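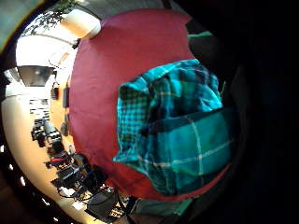
Teal and green plaid over the red.

Narport Legends, version 2

README, last touched November 25, 2022

Hello, and thanks for downloading this (or for at least clicking on it, I'm not fussy). Narport Legends is a collection of 2,000 ghost stories, odd sightings and "my nan swears this happened" tales from Narport and the villages inland as far as Celberg. I started it as a folder of saved text files because I kept losing the good ones when old forums went offline, and it got out of hand in the nicest way. It's all in one table now, with a second table for the places, and you can do what you like with it as long as you follow the bit about permissions further down.

I should say early on that I make no claim about any of it being true. Some of these stories I believe a little bit, late at night. Most of them I just like.

What's in the folder

stories.csv – the main file, one row for each telling
places.csv – the spots the stories are attached to
variants.txt – my notes on which tellings seem to be the same story
spellings.txt – place names as people typed them and what I think they meant
readme.txt – you're in it

Both tables are UTF-8 with commas, and the story text is in double quotes. If your spreadsheet shows rubbish where the apostrophes should be, import the file instead of double-clicking it. I get more emails about that than about the ghosts!

Columns in stories.csv

id: a plain running number. Gaps are stories I took out, so please don't renumber.
place_id: matches places.csv. Blank means the teller wouldn't say or I couldn't work it out.
told_as: first hand, second hand, "friend of a friend", or printed.
heard: the year I collected it, which is very often not the year it happened.
set_in: when the story says it took place. This is free text and full of things like "before the war" and "when the buses were green". I did try to turn it into proper dates once and it made everything worse, so I put it back.
kind: figure, sound, light, vehicle, animal, smell, cold spot, other.
text: the story, as told. I don't tidy the spelling. I do remove names of living people and house numbers.
dare: yes or no. Is there a thing you're supposed to do, like switch your engine off or say a name over the wall?

The dare column is my favourite. So many of these stories come with instructions, and the instructions drift far more than the ghost does.
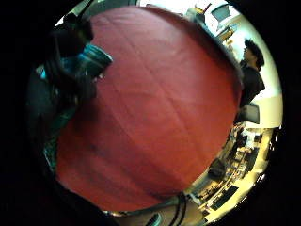
More of the red, with its creases.

The Cervantes Bridge problem

Anyone who sorts by place will notice straight away that Cervantes Bridge has 45 rows all to itself. It's the old footbridge on the lane out of Celberg, the one with the bend before it, and everybody who grew up near there has a version. In some it's a woman looking for a ring, in others it's a carter and his horse, and there's a whole batch where you hear a pram. I've kept every telling as its own row and grouped them in variants.txt, so you can collapse them if you're doing anything statistical. If you leave them as they are, your map will have one enormous blob on it and you'll think the whole county is haunted by footbridges.

There are also two places called Mill Cottage, on opposite sides of the river. People mix them up constantly, and I have too. I've split them by whichever road the teller mentions, and where no road is mentioned the place_id is blank.

How I collected it

Bits came from old message boards, bits from a notice I put up in the library and a couple of pubs, and a good chunk from people just telling me once they knew I was interested. Printed ones are from parish magazines and walking leaflets, retyped by hand, so any typing mistakes in those rows are mine. The forum ones are copied exactly, mistakes included, with the teller's permission where I could reach them. Where I couldn't, I've written a short summary and put "summary" at the start of the text.

To group the variants I used Nester, which is a little script I wrote that compares stories by the words they share and suggests nests of similar ones. It's not clever. It once put a phantom dog in with a haunted chip shop, I think on the strength of the word "battered". I went through all its suggestions by eye afterwards and changed a lot of them. Nester isn't included in the folder, but write to me if you'd like a copy and can put up with my comments in the code.

What changed since the first version

Sounds and lights used to be lumped together under "other" and now have their own kinds. The smell category is new as well (pipe smoke, mostly, and one very insistent story about oranges). I fixed a run of rows where the year had slipped one column to the left, and took out a handful that tellers asked me to remove in October. If you're still on the older file, please swap it for this one, for the sake of those removals if nothing else.

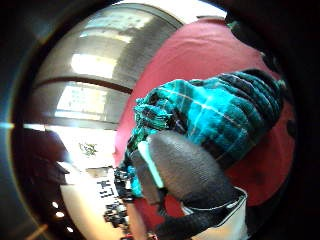
Photo: Narport Legends / free to reuse with credit

Known gaps

It leans heavily towards people who like writing things down on the internet. The harbour end of Narport is thin, which is maddening, as everyone tells me the fishermen have the best ones. There's hardly anything from children, on purpose, as I don't collect from under-18s. And the "first hand" label only means the teller said it happened to them.

I've left exact positions out for anything on private land. places.csv gives the village and that's your lot. Please don't use the text to work out whose barn it is, and don't go climbing over gates at midnight. The farm past the bridge has had enough of torches.

Permissions

Use it for teaching, maps, art, your own walks, whatever you fancy. Credit "Narport Legends" and say which version. Don't sell the stories as a book without asking me, and I'll need to go back to the tellers before I can say yes. If you find your own story in there and want it changed or gone, tell me the id and I'll sort it, no explanation needed.

Corrections are very welcome, new stories even more so. Tell it the way you'd tell it out loud, and include the silly bits.

Contact | Older versions | Back to top
Share this page (2)
We use cookies to remember your settings. OK
© Narport Legends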